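Home Notebook Orders Stock Contacts
Reading time: 2 min

May, 16:40. Equipment plan, second half of the year

Colin Greenwood wants the list before he talks with the suppliers, so I write down what I have now. The task for the kitchen corner stays the same: fruit in the fridge compartment, yellow basket on the desk.

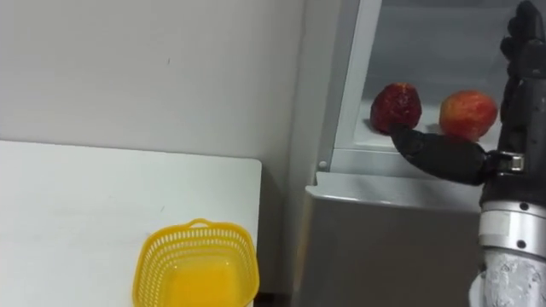 Fruit task at the fridge, near view and room view. 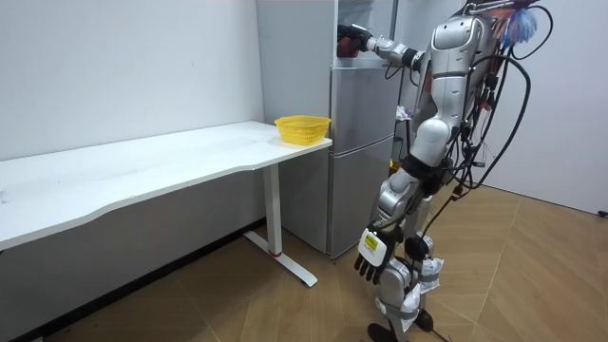

1. Hands. The biggest line. Wolta quotes 98 days for delivery of a new pair, and they do not start to count until the deposit is paid. Grimska can repair the fingers we have, but only one hand at a time. My proposal is to order 2 spare thumbs and 2 spare index fingers now from the small-parts budget, and leave the full pair for the next request. Colin should ask if the wrist ring of the new version has the same hole pattern. If it has not, we need an adapter, and this is not in any quote yet.

2. Arm covering. We buy the wrap by the roll and it never appears in the plan. I would like to have a fixed line for it. Fothergill sells a sewn sleeve at 304 per set, which looks expensive, but I did not yet compare it with the hours we spend on wrapping. To check.

3. Cables. The bundle on the back needs a proper guide, with clips that open without a tool. Trallham has one in the catalog, the price is on request. I wrote to them before lunch, no answer so far.

4. Second fridge. I took it out of the list. For the same money we can have one more desk and a set of baskets in different sizes, and the software people asked for different sizes already two times. If somebody disagrees, please write it under this entry before the list goes out.

5. Fruit. Still paid from the coffee money – this must move to consumables.

Open points: who signs for the deposit, and if the repair at Grimska goes as service or as equipment. The form has a different code for each one, and last time it came back to us for this reason.

Next entry when Trallham answers.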